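Ticket 159
Queue: Building and fittings
Subject: White soap going gluey on top (shared washroom, first floor)
Opened by: Wenche Nygård
Assigned to: Mizanur Siriwardena
Priority: Low (raised to Normal by requester, lowered again by assignee)
Status: Closed

Wenche Nygård wrote:
The new round soaps in the first-floor washroom are turning to jelly. I put a fresh one out on Monday and by lunchtime the top of it had the consistency of a boiled sweet that someone had thought better of. Visitors pick it up, make a face and wipe their hands on the roller towel, which has its own ticket. Could we please go back to the liquid stuff?

Mizanur Siriwardena wrote:
We can't go back to the liquid stuff. The Fikeck dispenser came off the wall in March and took a tile with it (see the tile ticket, still open, still about one tile). We also own 400 of the round soaps, bought by someone who has since moved to a different department and looks very well on it.

A few questions:
Which dish is it sitting in?
Is the dish under the tap, beside the tap, or on the windowsill?
Does it go soft on the top, the underside, or both?

Wenche Nygård wrote:
The grey dish with the lip. Beside the tap, on the left. Mostly on top, though the underside is no oil painting.

Mizanur Siriwardena wrote:
The grey dish has no drain holes. It is a very small bath. I have swapped it for the slatted Flirnisix one from the kitchenette, which was holding teabags. The teabags have been rehoused on a saucer.

Result after one day: underside firm, top still gluey. So the dish was guilty, but it had help.

Chathurika Cassim wrote:
Sorry to barge in on a soap ticket. The left tap spits. If you turn it past halfway it hits the rim of the basin and comes back up at you, and I'd guess the soap gets the rest. I have been using the right tap since I started here and assumed everybody knew.

Mizanur Siriwardena wrote:
Everybody did not know. Tested with a dry paper towel laid where the dish sits: soaked through in one handwash. Moved the dish to the right-hand side, behind the tap, and put out a new soap.

Saulius Žukauskas wrote:
Before anyone closes this, can we rule out the soap itself? The box says Condasis and "store in a cool dry place", and ours live on top of the boiler.
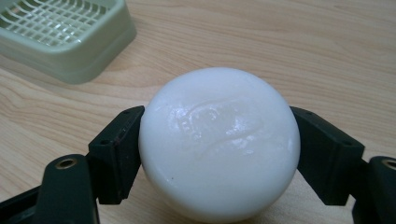
Attachment 1: shiny ridged patch across the upper part, chalky everywhere else. Small dark speck low on the left, origin unknown.

Mizanur Siriwardena wrote:
Thank you. The chalky part is how the whole thing should look, so I'm not inclined to blame the factory. The speck I am leaving to history.

Boxes moved off the boiler anyway, to the bottom shelf of the stationery cupboard. If your envelopes smell of lavender, that is the price of progress.

Wenche Nygård wrote:
Three days with the dish on the right. The top is dull and hard and the soap comes away without a fight. I grudgingly confirm the fix. The left tap still spits.

Mizanur Siriwardena wrote:
New ticket raised for the left tap washer and given to Birutė Kuusk, who has the right spanner. Please leave the dish where it is until she's been. The grey one is in my bottom drawer and I am not giving it back.

Closed 30 May 2021.
Resolution: Dish replaced and moved, stock moved.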